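Sorting out the tool drawer
05/04/2022

I finally did the tool drawer in the hall cupboard. It had got to the stage where it would only open if you pushed a hand in and flattened whatever was sticking up. We moved to Illgate in October and I had tipped two boxes straight into it, meaning to come back to them the following weekend.

I took everything out and put it on an old sheet. There were three tape measures, a lot of picture hooks, two adjustable spanners, and the small bag of bolts that came with the Daltby shelves. I have kept the bolts. The shelves are up and they don't wobble, but I know that if I throw the bag away I will need it.

What went
Dried-up glue, a hacksaw with no blade, most of the Allen keys. I kept one good set of Allen keys and put the rest in the metal recycling. I also got rid of a spirit level that disagreed with the other spirit level. I checked both against the kitchen worktop and then turned them round, and the old one gave two different answers.

What stayed
The claw hammer, the better spanner, two pairs of pliers, one tape measure (the other two have gone to the shed and the car). Screws are now in jam jars by length. I did start sorting them by type as well, but gave up after the second jar.

The drawer is 580 mm wide inside and 300 mm deep, so I bought a cutlery tray from Pillai, the hardware shop by the station, and cut a strip of wood to fill the gap at the side. The tray was £14. You can get proper tool inserts but they cost a lot more, and the foam ones collect sawdust.

The screwdrivers
I have more hand screwdrivers than I need and use two of them. For flat-pack and cupboard hinges I nearly always reach for the little Bosch Go instead. It is only 3.6V, so I don't ask it to do much, but it is slim enough to get inside a cabinet and it fits in the tray lengthways. The ribbed collar near the end goes up to Max. I keep it low for chipboard – it is very easy to strip a hole in that – and turn it up for solid wood. Sumathi Kurup next door borrowed it for her curtain poles and has now asked for one for her birthday.
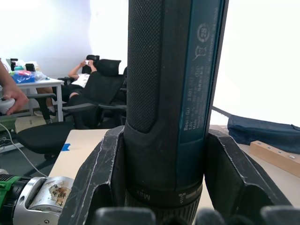
Still to do
The drills need a home. They are too bulky for the drawer, so for now they are on the shelf above, next to the Warkine paint tins. I would like a couple of hooks on the back of the cupboard door, but it is a hollow door and I am not sure it would take the weight. I might screw a board across it first.

The bits also want sorting. They are in a biscuit tin at the moment, masonry and wood mixed together, and I will do those when it rains.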